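Truvdale Shared Kitchens - progress report for February

Prepared by Defne Gezer for the program office

In February we continued the energy advice visits in the Brirker apartments. We had planned 170 visits for the whole winter and we have now finished the last of them. The households received the printed guide and the simple meter that shows how much power one outlet takes.

Spending in this period was 2460 dollars. The largest part, 608 dollars, went to the meters, which we ordered from Oltex. The delivery came nine days late and for this reason we moved the visits in the north building to the second half of the month.

Most of the questions from residents were about the kitchen. People often ask if small appliances cost more to run than the big oven. We explain that it depends on the portion and on the time, and we leave a table where they can write their own readings. 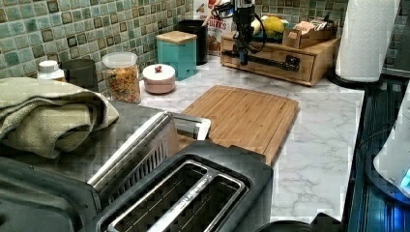
Riaan Swanepoel wrote to us after his visit that the table was useful but the letters were too small, and that his mother could not read the column for the evening hours. He also asked for one page more, so that a family can write for two months. We agree with both points. The new version has larger letters and it is at the printer now - we will order 400 copies.

The translation of the guide into Turkish is not complete. Mrs. Yazıcı has checked the first four chapters and she will send the rest in March. We would like to ask for your permission to move the unused travel money to the printing line. The amount is small, but the contract says that we must ask before.

The return of the meters starts next month.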